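Why I started reading labels

May 2, 2025

When I moved to Conesano in November, I did my shopping with my eyes closed, so to say. I took what had a nice colour and a low price. At home my mother cooked everything, so I never had to think about what is inside a packet.

This changed because of my teeth. The dentist asked me what I drink during the day, and I answered proudly that I drink juice. She asked me which juice. I did not know how to answer.

So I began to read. It is slow work when the label is in a language you only half know, and the letters are small. I learned that "juice drink" and "juice" are different things, and that the large words on the front are chosen by one person and the small words on the back by another. A drink may speak loudly about vitamin C and have a juice content of 12%.

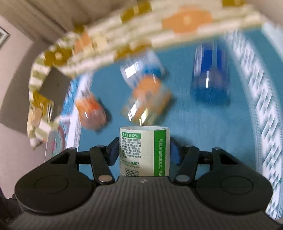
Kheri Massawe wrote to me after my last post that I should look at the sugar first and leave the fruit for later, as even pure juice can have plenty of it. I think Kheri is right. I had been comparing percentages like a schoolboy and forgetting to look at the table under them.

Now I have a small habit. In the shop near Keskinen Square I allow myself 5 minutes for reading, and then I must choose. On most days I go home with plain water and oranges. They are heavy to carry up the stairs, but my neighbour's son likes them too and he comes to help me with the bag.

Next I want to understand yoghurt. I have already been told that it is worse.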